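Open day at the Bailly building, Darkville

The 433 from Pornelville stops at the bottom of the hill, and from there it is a walk of 19 minutes if you follow the signs and less if you cut through the parking lot behind the hardware store. I followed the signs. They were printed on yellow paper and taped to the light poles, and the last one pointed at a hedge. The entrance is to the left of the hedge.

Bailly has been in the same building in Darkville since it moved out of the old dairy. It does household linens and tableware for hotels, schools and hospitals, and once a year it opens the ground floor and half of the second floor to anybody who wants to come. Last year it was held in February and there was ice on the ramp. This year they moved it to spring and the doors were propped open.

You sign in at a desk, get a sticker for your coat and a folded map, and after that you can go where you like except through the doors marked with red tape. There is a guided walk on the hour. I took the first half of one and then went off on my own when the group stopped to look at the boiler.

The ground floor is mostly storage and cutting. Rolls of cloth are kept on steel racks, with a paper tag on each roll giving the width, the lot and the month it came in. Most of the heavy cloth comes from Cerside, and you can tell the Cerside rolls by the blue tape on the core. The cutting tables run nearly the length of the room. One was working while we were there, doing napkins for a school order, and the noise was lower than I expected. A board on the wall explained shrinkage with two squares of the same cotton, one washed 200 times and one not washed at all. The washed one had lost a good strip along one side. People were allowed to handle both, and both had gotten a bit gray at the corners from it.

Next to that is the pressing room, which was warm and which most visitors left quickly. If you are going next year, go there first, before the afternoon. The staff will show you how a tablecloth is folded for shipping: lengthwise, lengthwise again, and then across, so that it opens out on the table without touching the floor. They let visitors try it with a partner. My partner was a boy of ten or so who was better at it than I was.

Upstairs is the part I had come for. The rooms on the second floor are used for table setting and for looking at cloth in use, and room 78 is the plainest of them.
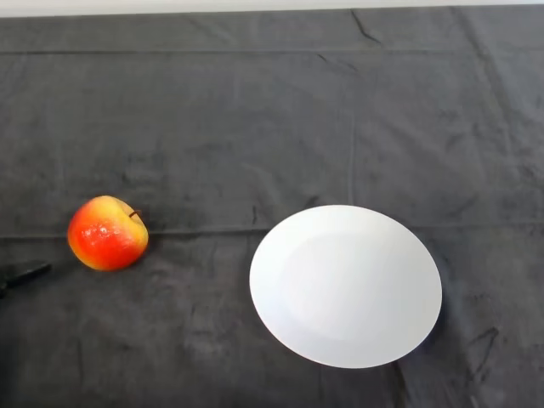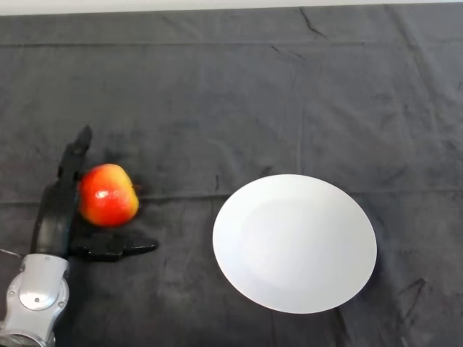

By the Visits page
May 4, 2018

The table in room 78 has very little on it: a dark charcoal-gray cloth, an apple toward the left, and a plate. After the displays along the corridor, with the full hotel settings and the glasses, it is a relief to look at.

The cloth is what I spent my time on. It is matte and slightly fuzzy, nothing like the smooth white linen downstairs, and it still has the folds in it from being put away. One long line runs across near the far edge and another goes across the middle, under the plate. There is a fainter one the other way. Having just been shown the folding routine in the pressing room, I found it useful to see what a fold looks like on an opened cloth. On a pale tablecloth you would hardly notice lines like these from a chair. On dark gray, with the light coming down from overhead, the ridges show up and so do the small wrinkles between them. I have a navy cloth at home that does the same thing and I had always blamed the closet.

Whether you mind the lines is a matter of taste. A woman in our group said she would never put out a cloth without ironing it. Her friend said that for everyday use she gives it a pull at the corners and leaves it. The leaflet on the windowsill takes the friend's side for heavy cloth and says to hang it over a rail overnight if you want the worst of the creases gone. It also says not to use steam on anything with a brushed surface until you have tried it on a corner.

The other thing you notice is what a dark cloth does for color. The apple was a shiny red one with yellow and orange in the skin, an ordinary eating apple of the kind sold by the bag, and it stood out across the whole room. I would not have thought of charcoal for a kitchen table. It also shows lint, and I would want a brush handy.

The rest of the second floor is busier. Across the corridor there is a room set up as a school cafeteria, with wipe-clean covers and a rack of trays, and past that a hospital corner with bed tables. The hospital corner had a good display on rims. A plate with a raised rim is easier to eat from with one hand, and they had a flat one and a rimmed one side by side with dried beans so you could try it. The beans from the flat one were mostly on the floor.

There is a shop at the end, which is really two tables in the lobby. Seconds and ends of lines, cash only. I bought two dish towels with a crooked hem and a length of the brown Cerside cloth, enough for a small table. They were out of the gray. The man at the cash box said more would come in with the next delivery and that they do not hold pieces for people. Bags are not provided.

Coffee was in the canteen, with a choice of two cakes, and the lemon one ran out early. The seats are benches. There is an elevator, but on the day it was slow and a line formed for it after every guided walk, so if you can manage the stairs, use them. Restrooms are on the ground floor only, next to the loading bay.

A few practical points for anyone making the trip from Pornelville. The bus back goes from the other side of the road, and the shelter is past the bend where you can't see it from the gate. Parking on site is for people with a permit. The map they hand out has the pressing room and the cutting room the wrong way around. Photography is allowed upstairs but not on the ground floor, and there is a notice about it by the desk that is easy to miss.

I was there from opening until a little after two and saw everything except the dye samples, which were in a room that had closed for lunch and had not opened again when I left. Admission is free. Next year's date will be posted on the gate and in the library in Darkville.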